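Two-arm sorting software - gallery
Worngate lab, Stamard project
Page by Ánh Tôn. Last change: September 28, 2019

I keep this page for the colleagues who work on the Stamard software and do not come to the lab often. It is about the programs behind the arms: how the parts are found, how a path is chosen, and what the two arms tell each other. The mechanical drawings are on the page of Waldemar Nowakowski, and I do not repeat them. Questions about the perception code can go to Salamatu Ofori, questions about the planner to me.

The task is simple to say. Small metal parts must go between a tray with compartments and a flat steel tray, one at a time, and the two arms must not disturb each other. To write software which does this for a long time without a person watching is less simple.

Finding and gripping the parts

Bright metal on bright metal is the most difficult case for our detector. On the blue plastic a nut has a clear border and the detector gives a good answer almost always. On the perforated steel every hole in the floor is also a small dark circle, and the first version of the detector liked to report these holes as nuts. Salamatu solved it with a check of the ring: the program looks for a bright band around the dark center, and it compares the width of the band with the width we know from the part. After this change we ran 600 detections from old recordings and had 5 false reports, all of them near the rim of the steel tray, where the light is reflected strongly.

For the compartment tray we do not search freely. The planner knows the grid, and it asks for each cell only "is there something, and is it a nut or a cylinder". A cylinder which lies at an angle in its cell needs one more step, as the fingers should close across it and not along it. The right gripper holds a small part just over the steel floor here, with the left one over the blue tray.

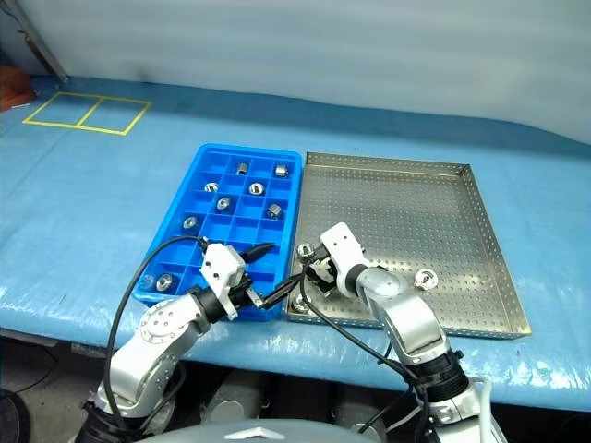 Planning for two arms

The trays stand nearly edge to edge, so the two grippers have a common region between them. In the first version each arm had its own planner and a list of forbidden boxes. It was safe, but one arm waited most of the time. Now there is one planner for both, and it reserves space in short pieces of time. When the right arm is low over the steel tray, the left arm can still move over the far cells, but it cannot come to the cells next to the steel rim.

Adwoa Quartey wrote the reservation part. The length of one reservation is 100 milliseconds, and I ask you not to change this value in the configuration without telling her. A shorter value looks attractive in simulation, but on the real controller the messages then come too late and both arms stop.

The cables are in the collision model too, as simple curved tubes. The tubes are thicker than the real cables - this costs us some reachable positions in the front cells, and we accept it for now.

Letting go of a part

The opening of the fingers took more of our time than the closing. If the gripper opens too high, a nut can jump and roll. If it opens too low, the fingertips press on the floor of the tray and the force limit stops the program. The present rule is to go down slowly until the force changes, go up 5 millimeters, and open. Adom Antwi tries now to replace the fixed number with one which depends on the type of the part. His branch is called edwards, and it is not merged.

Tools we use every day

The replay viewer shows the camera picture, the detected parts and the reserved space on the same time line. Please use it before you report a planner error. In May we had 22 reports, and many of them were calibration errors which are easy to see in the viewer.

The calibration script must be started again each time the table or one of the trays has been moved, also when the movement was very small. Its result is saved with the date, and the planner refuses to start with an old file.

All notes for new users are on Wiko, in the folder "two arms". I correct them when somebody writes me that a step is missing or not clear.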